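# Tramby library moves summer reading sign-up to the phone

7 April 2020 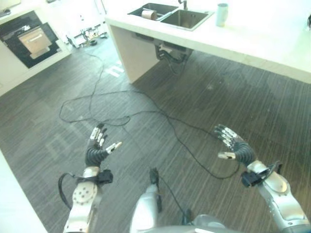 Families in Tramby who want to take part in this year's summer reading program will have to sign up by phone or by mail, the town library said. The building on Andholm Road has been closed to the public since last month and no reopening date has been set.

Sign-up normally takes place at the front desk over two weekends in the spring. Last year 2,445 readers took part, most of them under the age of 12, and the library had printed 2,732 reading logs for this year before the closure. Those logs will now be mailed out, one to each child, with a return envelope.

"We already had the paper, so we might as well use it," said Ivone Fontes, who runs the children's section. "If a family has four kids they can make one call and we'll put all four logs in the same envelope."

The phone line is open from 10 a.m. to 3 p.m. on weekdays. Callers should have their library card numbers ready. Children who do not have a card can still sign up, and a temporary number will be given over the phone.

The program starts in June and runs for eight weeks. Readers who finish 15 books get a paperback of their choice, the same as last year. Picture books count. So do audiobooks and books read aloud by someone else - a question Fontes said she gets every year.

The kickoff picnic at Pimentel Park is off. The library had booked the park shelter and the town has returned the deposit. The end-of-summer party is still on the calendar for now, and a decision on that will be made later.

Books already checked out do not need to come back yet. Due dates have been pushed back for all cards and late fees are not being charged. The book drop is locked, and Fontes asked people not to leave bags of books on the steps. Rain got into several bags last week and 113 items had to be set aside, a few of them from the large print shelf.

Holds placed before the closure will be kept. Interlibrary loans are on pause, including those from the Dreltinis branch, which closed a few days before Tramby did.

Reading logs can also be requested by sending a postcard to the library with the child's name, age and mailing address. Requests should arrive before the end of May.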